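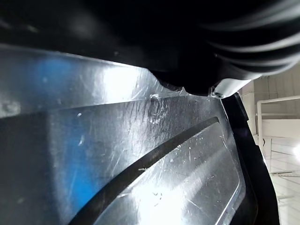

Section 4: Getting the arm ready for visitors

I wrote this part after our October open day at Jomora, when I had the Cleltarska arm running in front of people from morning on and learned what I'd skipped in the first draft. You'll want the wrist view up on the big screen the whole time (kids love it!), so get that sorted before the doors open. Up this close, every fine scratch on a clear plastic panel shows, and glare can wash whole patches of it to white, so look at the feed from where your visitors will stand and move a lamp if you need to.

1. Switch on the controller and give it 15 minutes. I make coffee.

2. Load the program called Hundidov. It's the slow one, and slow is what you want with a crowd.

3. Run one full cycle with nobody near the rope. Keep your hand by the stop button.

4. Check the screws you can get at around the gripper. Snug is fine, please don't crank on them.

5. Set the cycle counter to 128. That got me through to lunch with a bit to spare.

6. Open the rope and start talking!

Note: The counter goes back to zero if you leave the demo menu. Write your number down first. I lost mine twice.

Note: Wipe clear plastic with a soft damp cloth only. Paper towels add scratches, and you'll see them on the screen.

Caution: Never reach past the rope to point at something while the arm is moving. Pause it, then point. Nhàn Đàm keeps a long stick for this and I've started doing the same.

Caution: If error 49 comes up, press stop and leave the arm where it is. Clearing it is covered in Section 5, under Phí cable checks.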